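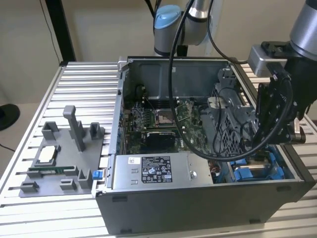
4. Preparing the office computer

Flikach Stockroom keeps its records on one computer, called the main computer in this guide. Any other computers on site connect to it. Complete this section before you enter suppliers or stock lines.

4.1 Before you start

You will need:
- the licence letter from Gundham, with the 18-character code
- the administrator password for the computer
- your shop's opening hours and VAT number
- a printed copy of the old stock list, if you have one

Choose a computer that stays switched on during trading hours. A desktop is preferred. Laptops may be used as second tills but should not hold the records.

Note: If you are moving from Fitzsimmons Ledger, read section 9 first. The two programs must not be open at the same time during the move.

4.2 Installing the program

1. Close all other programs.
2. Open the Stockroom installer and choose "Main computer".
3. Accept the folder shown, or pick another on the same drive. Do not choose a network folder.
4. Type the licence code, including the dashes.
5. Wait for the message "Records folder created". This can take up to 15 minutes on an older machine.
6. Restart the computer.

If message 97 appears at step 5, the records folder already exists. Go back to step 3 and give the folder a new name. Do not delete the old one until you have checked with whoever set it up. 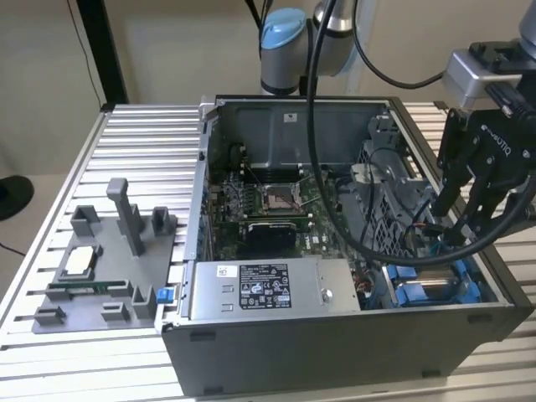
The first time the program opens, it asks for a shop name. The name is printed on every delivery note and can be changed later under Settings > Shop. It may be up to 40 letters long, with spaces.

4.3 Setting up users

1. Sign in as Owner.
2. Go to Settings > People and choose "Add".
3. Enter the person's full name as it should appear on reports, for example Harriet Schumacher.
4. Pick a role: Till, Stockroom or Manager.
5. Give the person a starting PIN. They will be asked to change it when they first sign in.

Only a Manager or the Owner can alter a price or close a stock count.

Caution: There is no way to recover the Owner PIN. Write it down and keep it in the safe.

4.4 Back-ups and where records are kept

The standard licence holds 2,448 stock lines. Back-ups are made each night at the time set under Settings > Back-up, and go to a second drive or a USB stick. Leave the program signed out overnight or the back-up will be skipped.

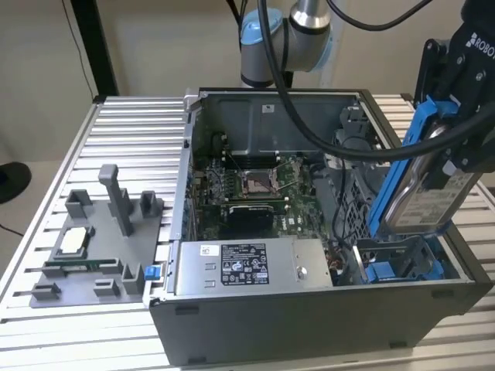

Fig. 4c. Hard drive in a blue caddy, with the side panel of the computer removed.

To check a back-up:

1. Go to Settings > Back-up > History.
2. Look for a green tick beside last night's entry.
3. If there is a red cross, choose "Run now" and leave the computer alone until it finishes.

If the computer is to be repaired or its drive replaced, run a back-up by hand first and take the stick out before the machine leaves the shop. To put the records back afterwards, see section 11.

Gultham cash drawers are set up separately and are covered in section 5.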